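Workshop > Benches > Two-arm sorting cell

Search this site Search Go

Looking after the two-arm cell
Posted by Jeanie Pringle, Monday, October 5, 2026

The cell known here as Tullard has now completed its first season of regular use, and it is appropriate to set down how it is maintained. The work is shared between Lesego Coetzee and myself. Entries are kept in the bench log under job number 2214.

Cleaning comes first. Knitted items shed a good deal of fluff, and it collects along the inner edges of the fingertips. Both grippers are wiped with a dry cloth at the start of each session, and the tips are checked for scuffs.

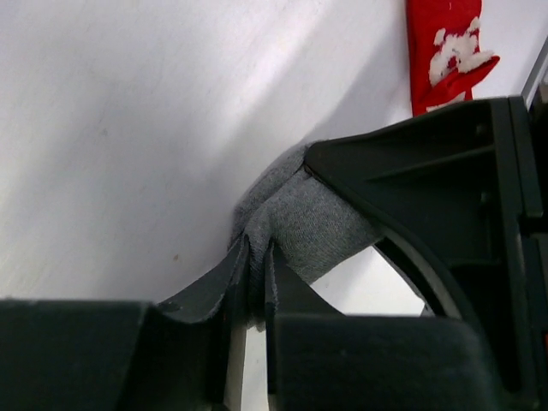
Fingertips are replaced in pairs. A worn tip beside a new one closes unevenly, and thin fabric then slides out to one side. Lesego prints the spares in batches and keeps 5 pairs in the drawer.

The mounting plates are checked next. Each is bolted to the aluminium rail at the front of the table, and in May one plate was found to have crept by 2 mm - enough to spoil every pick from the tray. The bolts are now marked with paint pen, and any movement shows at once.

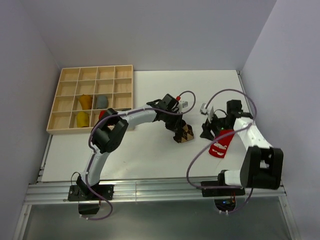 Cables receive attention last. They should be left with sufficient slack for the elbow to travel fully, and the ties are not to be pulled tight. Dae-han Moon has proposed a guide for the loops below the rail. His drawing is under review.

The next full inspection will include the base motors.

This site uses cookies to remember your preferences. Accept Decline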